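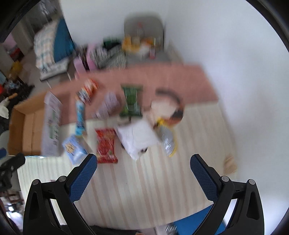 September, 8:40 a.m.

Snack packing, second table. Notes so I don't have to work it out again next month, and so whoever has the table after me knows where I left it.

Two cloths on today, the pink at the back and the striped one at the front. The striped one keeps creeping toward the front edge when boxes get dragged over it. Tried it with the pink on top at the front first and went back. Clips are in the drawer under the tape but they catch on the box flaps, so I left them off and just pulled the cloth straight between boxes.

Box goes at the left end, on its side of the goods, open and close to the edge. I had it in the middle for the first few and kept reaching around it.

Order of packing, as it stands now:

1. Biscuits flat on the bottom, long side along the long side of the box.
2. Anything rounded or puffed up next, against a side wall.
3. Slim tube packets down the gaps, standing if they'll stand.
4. Larger snack bags last, on top, laid diagonally if they're too long.
5. Paper over the top, fold flaps, tape.

Step 2 and step 4 were the other way around last month. The bags went in early, filled out the corners nicely, then got squashed as soon as the biscuits went on. Four boxes came back up from Stimaldale with crumbs in the bottom and two split seams. With the biscuits down first the load sits flatter and the flaps close without pushing.

The tube packets are still a nuisance. They roll, and if they go in before the rounded packs they end up under everything. Best result so far was to hold them back until the box is nearly full and slide them down the wall. Tried pairing them with a rubber band. It works but takes too long, and the band marks the wrapper.

**Weights**

Empty box, no tape: 220 g
Full box, target: 2,280 g
Heaviest this morning: 3,377 g

The heavy one was my mistake. I put in a double layer of biscuits and didn't notice until it was on the scale. Unpacked it and started over. If the number starts with a 3, open it up, don't bother counting from the outside.

The scale needs to be on the shelf and not on the table. On the cloth it drifts by a few grams each time somebody leans on the table. Moved it before the third box and it has been steady from then on. Re-weighed the first two and both were fine.

**Boxes**

Using up the printed Maurya cartons first, then on to the plain ones from Grirkus. The plain ones are a little taller, so step 5 needs more paper. I crumpled a full sheet for each and it was enough, half a sheet left a hollow you could feel through the lid.

Bottom seams: tape twice, lengthwise, before anything goes in. One of the cartons opened from below when I lifted it, only the biscuits in at that point and no harm done. Went back and did a second strip on the ones already folded.

**Timing**

First box took 7 minutes, mostly because I was deciding things. By the end of the first shelf I was at under 4. Laying out one box's worth on the cloth before packing is quicker than picking straight from the crates. It looks untidy but you see right away if something is missing. Don't lay out two at once – I did, and had to sort out which packets belonged to which.

**Stock**

- Biscuits: plenty, one crate not opened yet
- Tube packets: getting low, order before the next round
- Large snack bags: fine
- Rounded packs: 8 left after this batch, will need more
- Brown tape: last roll is on the dispenser
- Packing paper: half a bundle

The Jalluro delivery is due in the afternoon and should cover the tube packets. If it doesn't, leave those boxes open on the lower shelf with a slip of paper inside. Don't tape them and plan to reopen, the cartons tear.

**To do**

- Mark the box position on the table edge with a bit of masking tape
- Find out if the taller cartons can be had in the shorter size
- Shake out both cloths, the striped one has crumbs on it
- Write the target weight on a card and stick it to the shelf by the scale
- Ask Stimaldale to tell us which boxes arrive damaged, last time we only got the total

11:15 – first shelf full, all weighed and labeled. Stopped for a break with one box half packed at the left end. Biscuits and rounded packs are in, tubes and bags still to go.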